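15 Oct 2020

Quick one before work. Still behind on everything, laundry, dishes, this blog. 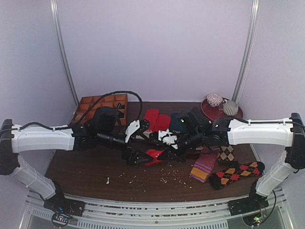 So the half marathon in Drostdale. Signed up in May when it felt like a million years off. Now it's 23 days out and my longest run is... not long. Knee is okay. Shoes are not okay, going to have to buy new ones and break them in way too late, which everyone says not to do.

Liya did the hill loop with me last night, the one past the Cullia reservoir. She talked the whole way up. I said maybe four words. Came home and ate cereal standing up.

Fundraising is at 500, goal was 600, so that part is going better then the running. Thank you Darren!! And whoever put in the anonymous one with the frog emoji.

Plan for the week:

- easy run, flat
- hill loop again, ugh
- long one, no exuses
- new shoes

Need to figure out gels too. Tried the coffee kind and my stomach said no for two hours. If you have one you like tell me in the comments. Ok bus is coming, bye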